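Zulter Community Help > Crafts and Collecting > Sewing Supplies

Best way to sort a large lot of mixed buttons?

Posted by Saadet Güneş

I bought a mixed lot of buttons at an estate sale and the seller's tag says there are 1444 of them. They came in three cookie tins. I have not checked the number and I don't plan to. I want to keep the ones I can use for shirts and coats and sell the rest by November. Some are still on thread or on cards, some have rust on the shanks, and a lot of them smell like the tins. Do I sort by color first or by size? And do I wash them before or after? I have one table and a couple of evenings a week.

Şükran Tekin
Sort by material first. Color is the most fun but it will cost you time, as you end up with shell, plastic, metal and wood all in one pile and they can't be cleaned the same way. Leave anything on its original card alone. Buyers like carded sets and the card is worth more whole.

Take the metal ones out before anything gets wet. Wipe those with a dry cloth. Wood and leather also stay out of the water. Plastic and shell can go in lukewarm water with a drop of dish soap, then onto a towel overnight. 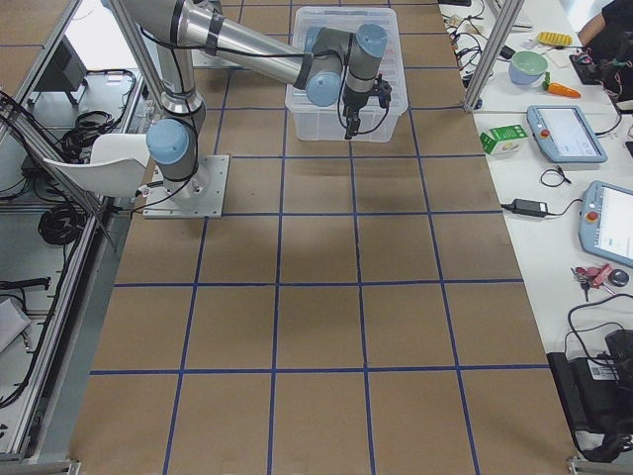
Size comes second, and only within each material. Shirt buttons are small enough that you can do them by eye, but for coat buttons get a cheap button gauge from a fabric store. Keep the piles in something you can see through. A clear plastic bin with slightly flared sides like the one there is the right sort of thing, because you can tell what is in it without digging and the buttons slide out easily when you tip it. The cookie tins are fine for the rejects. I would not put clean buttons back in them until you have aired them out with the lids off.

For thread, snip it and pull it out from the back. Don't yank it, especially on shell, which chips around the holes.
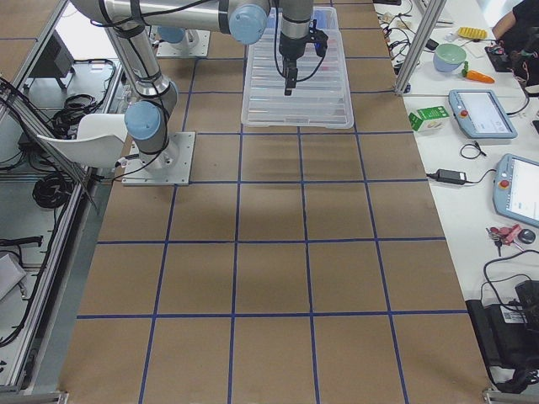

If you find a set of matching buttons, tie them together right away with a loop of thread through the holes. I lost two good sets by telling myself I would remember which pile they were in. For selling, sets of six or more go on their own and the odd ones go by weight.

stomon
just do color, it sells better. people want a jar of blue ones

Şükran Tekin
Color jars do sell, that's true, but I'd still pull out the metal and the shell first. Shell feels cold against your lip and plastic doesn't, if you can't tell them apart.

Saadet Güneş
Thanks, both. I will start on the metal ones Saturday. The rusty shanks, is there any saving those or do they go in the trash?

Şükran Tekin
Light rust comes off with a dry toothbrush. If it flakes, toss it, it will stain whatever you sew it to.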